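3.2 Materials and Sorting Layout

The sorting task was set up at the Geltby site with the same stock of large toy building bricks used in the Plirkcombe study. Bricks are red, blue and green, and the red stock includes arch-shaped pieces as well as rectangular ones. Each color is assigned one storage bin. The bins are plastic and stand in a row at the back of a dark gray, marble-patterned surface, with the bricks supplied as a loose pile in front of them. 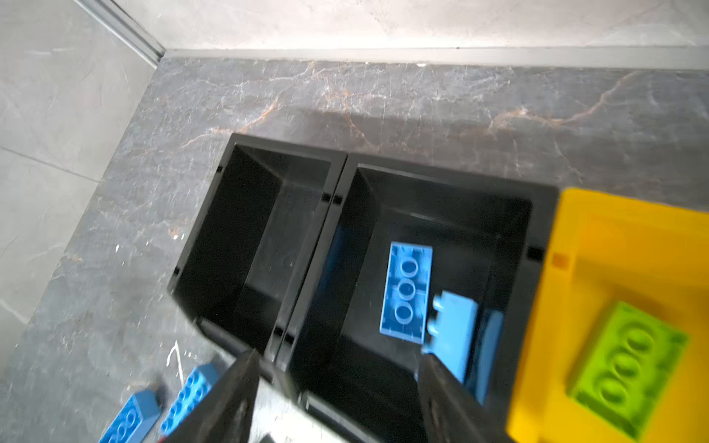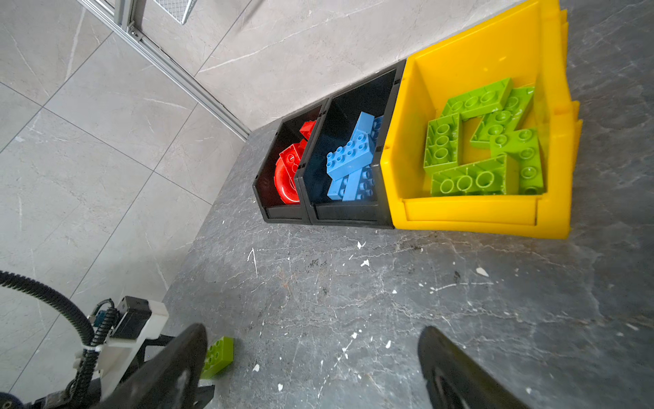
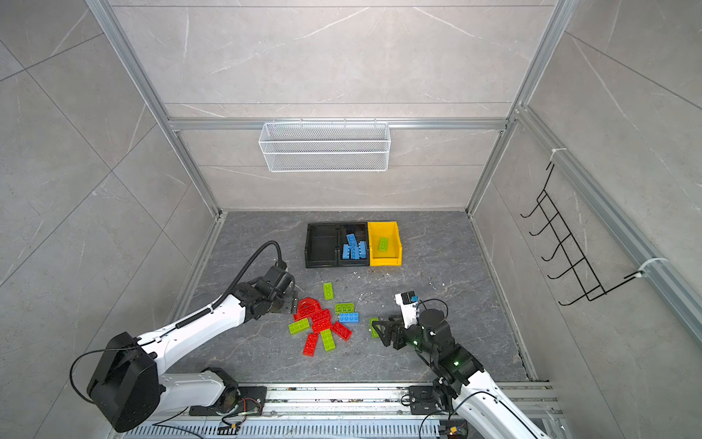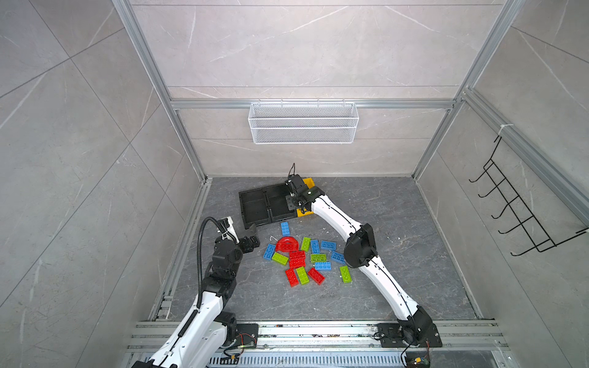
Figure 3. Bins and bricks at the Geltby site. Panels are numbered 1 to 4 from the top and are not in time order. Panel 2: red, blue and green bricks in separate bins. Panel 3: bricks in the middle and right bins, others on the floor.

The bin assignment is fixed by position. Red pieces belong in the left black bin, blue bricks in the middle black bin, and green bricks in the yellow bin at the right (Figure 3, panel 2). The yellow bin is much larger than the other two and holds its bricks in a pile. Two bins share one color, so the bin color alone does not identify the contents, and the sorting rule has to be stated separately.

Bins are scored one at a time. A bin is scored as correct if every piece in it matches the assigned color, regardless of orientation. Bricks may therefore rest with studs up, on a side, or upside down with the hollow tubes exposed, as several green bricks do in panel 2. An empty bin is recorded as unfilled and receives no score. In panel 3 the left bin is unfilled, and the red pieces lie on the floor with green bricks among them. Mixed clusters of this kind are coded as unsorted even where one color dominates.

Coding followed the Birhane sheet, with 5 points for a correct bin and a deduction for each misplaced piece. All sheets were checked by Bontu Gebretsadik against the Sernurley criteria. Bin position was not varied in this series.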